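Gruvona Kitchen Notebook: a small collection of home recipes in plain text

Welcome, and thank you for stopping by! Gruvona is a set of 595 home recipes, typed up over a good many evenings from index cards, church cookbooks and the backs of envelopes, and put into plain text files that you can search, sort, print or feed to whatever little program you like to tinker with. It started as a way to stop losing my grandmother's bread and butter pickles (the card went missing twice) and it grew from there, as these things do.

What you get

One folder per chapter, 39 chapters in all, and one text file per recipe. The chapters follow the cards and not any sensible system, so you'll find dumplings under Soups and also under Sunday. I left it that way on purpose. There is an index file at the top level that lists every recipe by title, chapter and main ingredient, and that's the one to open first if you're hunting for something.

How a recipe file is laid out

Title on the first line, then a blank line, then the yield if the card gave one. Ingredients come next, one to a line, with the amount first. After that come the steps, each one its own paragraph, and last of all any notes, which I copied just as they were written, including "too sweet for Dad" and "double this, always."

Amounts

All amounts are in cups, spoons, pounds and ounces. Where a card said "a nickel's worth of yeast" or "butter the size of an egg," I kept the old wording and put my best guess in square brackets right after it. Please treat the brackets with some suspicion, especially in the cakes.

Sources

Most of the cards came from my own family in Zarau and from neighbors who were kind enough to lend me their boxes. Another 68 recipes come from a spiral-bound book put together for the Coman grange supper, and those files have the word grange in their names.

Reading it in the kitchen

The files are small and open in anything, and I've kept the lines short so they don't run off a narrow screen. I do my own cooking with the index open on the counter, well back from the stove, and the Drotach script will turn any chapter into a printable booklet if you'd sooner have paper to spill on.
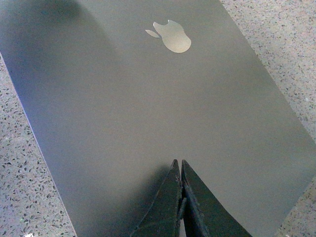 Known problems

The Preserves chapter has 5 recipes with processing times older than I'm comfortable with. They're marked OLD TIMES on the first line, and you should look up current canning advice before you use them. A few fractions came through as question marks and I'm still fixing those as I find them.

Last updated

26 September 2020. The Christmas cookies should be in by the end of November, if I can read the handwriting.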